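Household Tips for People Who Are Trying (and Tired of Trying)

Posted 2022-11-03 by Davoud Ansari

If you're going through fertility treatment, you already have a second job. It comes with a calendar, a refrigerator shelf and a great deal of hold music. My wife and I did it for two years while both of us were working, and these are the house habits I'd pass on. I have no medical advice. Your clinic has plenty.

Give the medication its own box. We used a lidded Skosell bin on the middle shelf, well away from the leftovers, for whatever the label said to keep cold. Anything that didn't need the fridge went in a drawer, because one evening I moved 27 little packages to find the mustard and put them back in no known order.

Write the time of each dose on paper and stick it to the cabinet. Phones run down. Paper just gets soup on it.

Lower the laundry standard. Wash it, dry it, and let it sit until somebody has the strength. Soft waistbands go on top of the pile, where a bloated person can reach them without digging. 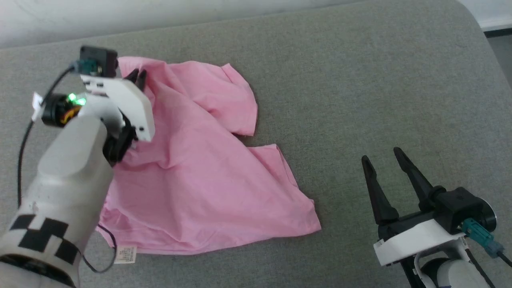 Cook double on the good days and freeze half in flat bags. Label them. We once thawed what I was sure was chili and sat down to a quart of plum sauce.

Keep one folder for bills. Our first statement had a charge of $1,737 on it and the corrected one said $493, and I would never have caught that if both hadn't been in the same place. Staple the receipt to the statement. Write down who you talked to and when.

Ask about the sharps container before you need a second one. Rules for dropping off full ones vary by town, and "I'll just keep it in the garage" is how you end up with three in the garage.

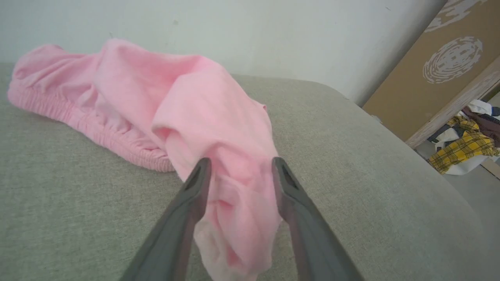

Pick one room where the subject is off limits. Ours was the kitchen, which lasted until June, when we swapped it for the porch. The porch held up better, mostly on account of the mosquitoes.

Put a basket by the door for the early appointments: keys, insurance card, a snack, socks. Clinics are cold and so are stirrups, I'm told.

Have a stock answer ready for relatives. "We'll let you know" covers nearly everything. My aunt needed it in writing.

As for baby things, buy them or don't. We had a small Vasseur blanket in the hall closet the whole time, behind the vacuum. Some weeks I vacuumed a lot, and other weeks the carpet had to manage on its own.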